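Teaching by demonstration (robotics)

Teaching by demonstration is a way of giving a robot a task by showing it what to do. A person guides the machine through the movements, either by moving its arm directly or by steering it from a distance, and the movements are recorded. The recordings are then played back as they are or used to train a control program. The method is also called programming by demonstration and, when a program is trained from the recordings, imitation learning.

Background

Early industrial arms were often taught by leading them along a path. A paint sprayer would hold the arm near its tool, go through a job once, and the controller would store the positions. This worked well when every part arrived in the same place. It worked poorly when parts moved, as the robot repeated the stored path whatever was in front of it.

Later work kept the idea of showing but changed what was done with the result. Many demonstrations of one task are gathered, with the objects in different places each time, and a program is fitted to all of them.

Teaching by hand

In hand guiding, also known as kinaesthetic teaching, the motors are set so that the arm can be pushed with little effort while its own weight is held up. The teacher takes hold of the arm and moves it. Joint angles are logged many times a second.

The method needs little equipment and most people pick it up quickly. The teacher can feel when the arm reaches the end of its travel. Its main fault is that the teacher's hands and body may get into the camera views, so that the recorded images differ from what the robot will see when it works alone. Hands with several fingers are also hard to guide in this way, as a person can't easily move every joint of the robot hand while also moving the arm.

Teaching by remote control

In remote control, or teleoperation, the teacher moves some other device and the robot follows. Common devices are:

Leader arm: a smaller or matching arm whose joints are copied by the working robot.
Hand controller: a held device tracked in space, usually with a trigger for closing the gripper.
Sensor glove: a glove that measures the bend of each finger, used with robot hands.
Joystick or space mouse: cheap and simple, but slow for tasks that need turning and lifting together.

The teacher stays out of the cameras' way, and the images are close to those seen later in use. Against this, the sense of touch is weak or missing unless the device can push back, and there is a short delay between the teacher's movement and the robot's. New teachers tend to move too fast and to grip too hard.

Mapping a human hand to a robot hand is known as retargeting. The two seldom have the same number of fingers or the same lengths of bone, so the software must choose what to keep. Some systems match the fingertip positions, others the joint angles.

Example of practice

The Bavberg set, recorded in Harnenia by Shoaib Soomro and Noman Ghumman, holds 3453 demonstrations of household tasks, all made by remote control. A further 977 were recorded and then left out, mostly for dropped objects or gaps in the sensor log. The tasks number 84 and include folding cloths, opening drawers and setting cups upright. The control software, Evell, stores arm position, finger position and camera images on a single clock — a detail the authors treat as more useful than any gain in image size.

Recording and camera placement

A recording usually joins the joint readings with pictures from one or more cameras. A fixed camera shows the whole work area. A camera at the wrist moves with the arm and keeps the fingers in view, but its images blur during quick movements and the hand itself can hide much of what lies ahead. 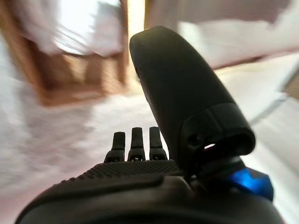 How many demonstrations does a robot need for one task? It depends on how much the task varies: a fixed movement can be played back from one recording, while a task with changing objects and positions may call for hundreds.

Limits

A robot taught in this way tends to copy the faults of its teachers, including pauses and needless movements. Small errors can also build up. Once the arm drifts into a position that was never shown, the program has nothing close to follow. One remedy is to let a person take over when this happens and to add the correction to the training set.

See also

Teleoperation
Retargeting
Hájek glove
Robot hand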